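8월 모임 발표 메모 (말할 순서대로, 읽지 말고 보면서 얘기할 것)

제목: 뚜껑 있는 통과 뚜껑 없는 통
시간: 20분. 질문은 중간에 받아도 됨. 물 챙기기.

시작

안녕하세요, 오늘은 통 얘기를 하러 왔습니다. 네, 그 통이요. 책상 위에 올려두는 플라스틱 통. 지난번 모임 때 서랍 정리 얘기를 하다가 제가 통에 대해서 너무 길게 떠드는 바람에 뒤 순서가 밀렸잖아요. 그때 그럴 거면 따로 한 번 하라고 하셔서 진짜로 준비해 왔어요. (여기서 웃으면 잠깐 쉬고, 안 웃으면 바로 넘어가기)

저는 Trulcombe에서 소품 창고를 정리하는 일을 8년째 하고 있고요, 창고에 있는 수납 용기가 이번에 목록을 다시 만들어 보니 746개였습니다. 좀 많죠. 그중에 매일 손이 가는 건 얼마 안 되는데, 그 얼마 안 되는 것들이 왜 그렇게 손이 가는지가 오늘 얘기의 거의 전부예요.

첫 번째 얘기: 뚜껑

먼저 손 한번 들어봐 주세요. 집에 뚜껑 잃어버린 통 있으신 분? (다들 들 것. 나도 들기) 그럼 통은 없는데 뚜껑만 남은 분? (여기서 손이 더 많이 올라오면 그 얘기를 1분쯤 해도 됨)

저는 뚜껑을 크게 두 가지로 봐요. 몸통에 붙어서 젖혀지는 것, 그리고 완전히 분리되는 것. 분리되는 뚜껑은 씻기가 좋습니다. 대신 열 때마다 어디다 둘지를 정해야 해요. 이게 별거 아닌 것 같은데 하루에 열댓 번 하면 슬슬 짜증이 나거든요. 그래서 결국 뚜껑을 통 옆에다 비스듬히 기대 놓게 되고, 그러다 팔꿈치로 툭 쳐서 바닥으로 굴러가고, 둥근 뚜껑이면 꼭 책상 밑 제일 안쪽까지 굴러갑니다. 네모난 건 그래도 떨어진 자리에 얌전히 있어요.

손잡이 얘기도 여기서. 꼭지가 작으면 두 손가락으로 집어야 하니까 장갑 낀 날에는 영 불편합니다. 저희 창고에서는 겨울에 면장갑을 끼고 일하는데, 작은 꼭지 달린 뚜껑은 한 번에 집은 적이 별로 없어요. 그렇다고 꼭지가 크면 위에 다른 걸 못 쌓고요. 저는 쌓는 걸 포기하고 큰 꼭지 쪽으로 갔습니다. 이건 취향이니까 반박은 쉬는 시간에 받을게요.

(질문 나올 것: 실리콘 뚜껑은요? 먼지가 너무 붙어요. 끝. 길게 대답하지 말 것!)

두 번째 얘기: 안이 보이느냐

투명 뚜껑은 좋습니다. 저 투명 뚜껑 진짜 좋아해요. 열기 전에 위에서 내려다보면 대충 뭐가 들었는지 보이니까요. 그런데 선반 위쪽, 눈높이보다 높은 데 올려두면 뚜껑이 투명해 봤자 소용이 없어요. 옆면이 보이는데 옆면은 불투명하니까요. 저는 이걸 몰라서 한동안 투명 뚜껑 통을 제일 높은 칸에 쭉 올려놓고 뿌듯해하고 있었습니다. 그걸 지적해 준 사람이 Wycliffe Nzioka 씨예요. 사다리 밑에서 한참 올려다보더니 "여기선 하나도 안 보이는데요?" 하더라고요. 맞는 말이라 할 말이 없었죠.

그래서 지금은 투명 뚜껑은 허리 높이 아래, 옆면에 라벨 붙인 건 위쪽. 이렇게만 바꿨는데도 찾는 시간이 꽤 줄었습니다. 재보지는 않았어요. 체감입니다. 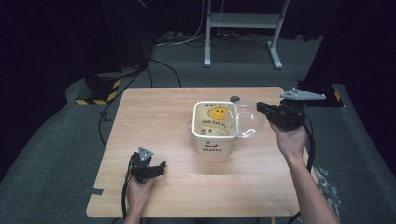
그럼 라벨은 어디에 붙이느냐. 저는 앞면 한 군데만 붙이는 쪽인데요, 문제는 통에 앞면이라는 게 없는 경우가 많다는 거예요. 정사각형 통은 네 면이 다 똑같아서 누가 한번 돌려놓으면 라벨이 벽을 보고 있어요. 그래서 처음부터 한쪽 면에 글씨나 그림이 박혀 있는 통을 저는 은근히 좋아합니다. 정면에 "Hello"라고 적혀 있으면 그게 그냥 앞이에요. 누가 써도 글씨 있는 쪽을 자기 쪽으로 두더라고요. 설명할 필요가 없어요. 조금 유치해 보인다는 분도 있는데, 창고에서는 유치한 게 이깁니다.

안쪽에 얼굴 그림 같은 게 있는 통도 있죠. 노란 스마일 같은 거요. 이런 통은 내용물을 꽉 채우면 그림이 가려지니까, 저는 그림이 가려지기 시작하면 비울 때라고 정해놨어요. 선을 그어두는 것보다 이게 훨씬 잘 지켜집니다. (왜 그런지는 나도 모름. 물어보면 모른다고 할 것)

세 번째 얘기: 바닥에 남는 것들

이건 좀 부끄러운 얘긴데, 통을 비웠다고 생각해도 바닥에 꼭 뭐가 남아요. 구겨진 포장지, 천 조각, 완충재. 저는 원래 이걸 그냥 두는 사람이었어요. 다음 물건 넣을 때 쿠션이 되겠지 하고요. 그런데 창고 정리하던 날 선반 하나 분량을 전부 엎어봤더니 통 17개에서 구겨진 종이랑 천이 나왔고, 그 속에 작은 나사며 단추며 이어폰 캡이 들어 있었습니다. 한참 찾던 은색 단추도 거기 있었어요. 새로 사서 이미 달았는데!

그 뒤로 규칙을 하나 만들었습니다. 바닥에 까는 건 평평한 것만. 펠트나 얇은 매트를 바닥 크기에 맞춰 잘라 넣고, 구겨진 건 무조건 꺼내서 한 번 펴본 다음에 버립니다. 모서리가 둥근 통은 매트도 모서리를 둥글려야 들뜨지 않아요. 동전 대고 그리면 됩니다. 500원짜리가 맞을 때가 많았어요.

(시간 확인. 여기까지 12분 넘었으면 네 번째 얘기는 짧게)

네 번째 얘기: 통을 여는 책상

통만 좋아도 안 되고 여는 자리가 있어야 해요. 제 경우에는 책상 한가운데를 늘 비워둡니다. 통 하나 올리고, 뚜껑 내려놓고, 양손이 편하게 들어갈 만큼요. 벽에 붙인 책상보다 사방으로 돌아갈 수 있는 책상이 훨씬 편합니다. 통을 돌리는 대신 제가 돌면 되니까요.

상판은 밝은색을 추천합니다. 나사 떨어뜨렸을 때 보여야죠. 저희는 Salazar 작업실에서 쓰던 나무 책상을 받아왔는데 색이 연해서 까만 나사는 바로 보이고요, 대신 베이지색 단추는 감쪽같이 사라집니다. 그럴 땐 손전등을 상판에 눕혀서 비춰보세요. 그림자가 길게 져서 금방 찾아요. 바닥은 카펫이면 떨어진 뚜껑이 덜 깨지긴 하는데 작은 부품은 포기하셔야 하고요.

Ziteck에서 나온 미끄럼 방지 시트를 써본 분이 계시면 후기 좀 부탁드려요. 저는 아직 못 써봤고, 지금은 젖은 행주를 통 밑에 깔고 있습니다. 한 손으로 뚜껑을 열면 통이 딸려 올라오거나 옆으로 밀리잖아요. 행주 한 장이면 그게 꽤 잡힙니다. 나무 상판이면 쓰고 나서 바로 걷으시고요.

마무리

숙제 아닌 숙제 하나 드릴게요. 집에 가셔서 제일 자주 여는 통 하나만 골라서, 뚜껑을 열고 어디에 내려놓는지 봐주세요. 생각하지 말고 평소처럼요. 그 자리에 늘 다른 물건이 있으면 통이 아니라 자리를 바꾸시면 됩니다. 다음 모임이 Trenstead에서 있으니까 그때 얘기해 주셔도 되고, 쪽지로 주셔도 돼요.

질문 받을 때 참고

- 냄새 밴 통: 베이킹소다보다 햇볕. 단, 그림 인쇄된 통은 색이 바랠 수 있으니 뒤집어서.
- 크기 통일해야 하나요: 한 칸 안에서만 통일. 집 전체는 무리.
- 뚜껑만 따로 모으는 상자: 있음. 꽉 찼음. 사진 보여달라고 하면 다음에.
- 통 추천해 달라는 질문: 쓰던 것부터 씻어서 써보시라고 하기. 그래도 물어보면 쉬는 시간에.

끝나고 의자 원래대로. 견본으로 가져온 통 챙길 것, 뚜껑도!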